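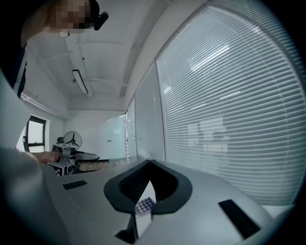 A rack of purple-capped tubes on the grey table, with a gripper at the ready.

Can a machine do the boring jobs yet? I went along to Wamunness to find out, and the short version is: sort of! Gwenaël Caron's team there has been working on shop-floor and household chores (fetching, stacking, putting tubes back where they belong) and I've rarely had so much fun watching people tidy up.

They'd logged 2573 goes at the tube job by the end of August, all done by people holding grippers. The robot that learns from them, Drundar, can manage a rack in about 3 minutes. I could do it in one, and I'm clumsy. Folding towels is still hopeless, Gwenaël told me, and cutlery isn't much better.

Next stop is a stockroom trial in Dirnitz, with two machines on shelves and a person close by. I've asked to come back for that one.

December 4, 2018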